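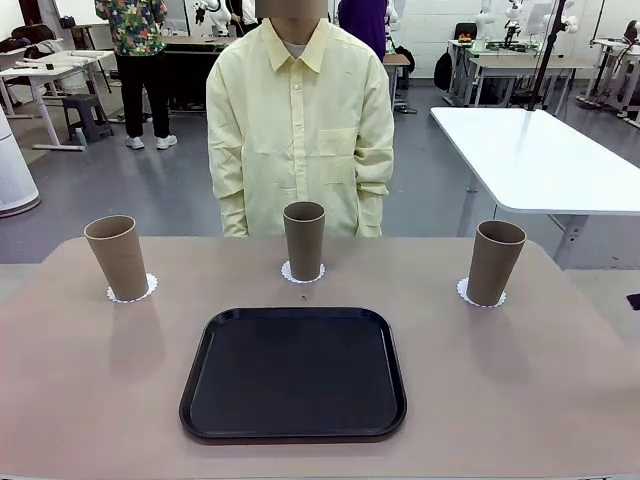

Fig. 8. Black tray and three brown paper cups on a table.

8 Setting up the dosing unit and the rinse line

This section describes the first setting of the Mundov dosing unit after it is fixed to the wall and connected to water. For the electrical connection see section 6. The work should be done by a person who has read the safety pages and who has the key for the control box.

Before you start, check the following:
The supply tank is filled to the upper mark with clean water.
The return valve (V3) is open and the drain valve (V5) is closed.
The detergent canister is standing on the floor, lower than the pump.

CAUTION: Detergent concentrate can burn the skin and the eyes. Wear gloves and closed glasses during all steps of 8.1 and 8.2. Do not mix alkaline and acid products in the same canister, also not small rests of them.

8.1 Filling the suction hose

1. Put the suction lance into the canister until the foot valve touches the bottom, then lift it by one finger width.
2. Tighten the cap by hand. Do not use pliers.
3. Turn the main switch to I. The display shows the program number and then the word READY.
4. Press and hold PRIME until detergent arrives at the pump head and no more bubbles are seen in the clear hose.
5. Release PRIME. If the liquid falls back into the canister, the foot valve is dirty or is mounted upside down. Clean it and repeat from step 1.

Note: On units with serial numbers below 647 the PRIME button is inside the control box, on the left side. The function is the same.

8.2 Setting the dose

1. Press MENU two times. The display shows DOSE.
2. Enter the dose in millilitres per cycle with the arrow keys. The factory value is 132.
3. Press OK for three seconds to save. A short press only leaves the menu and the old value stays.
4. Start program 2 (wash without heating) and let it run to the end.
5. Take a sample at the sampling tap and compare it with the test strip. If the colour is too light, raise the dose by one step and run the program again.

The dose depends on the length of your pipes, so please write the final value on the card inside the door. When the detergent product is changed, the setting must be made new.

8.3 Setting the final rinse

1. In the menu choose RINSE and then TIME.
2. Set 44 seconds for a single circuit. For two circuits, set each of them separately under TIME A and TIME B.
3. Run program 4 and watch the drain. The foam must be gone before the valve closes.
4. Check the last rinse water with a fresh test strip. If there is still detergent in it, make the time longer and repeat step 3.

CAUTION: Do not open the pipe couplings while the display shows RUN or PAUSE. In PAUSE the line is still under pressure.

Note: When the Cumden flow sensor is fitted, the rinse can be stopped by the sensor before the time is over. For the setting in this section, switch the sensor off under OPTIONS and switch it on again afterwards.

8.4 Finishing

Turn the main switch to 0, lock the control box and wipe spilled product from the floor with plenty of water. Enter the date and your name in the service book.

Text: Līga Siliņa. Checked by Salim Langat, 29 July 2018.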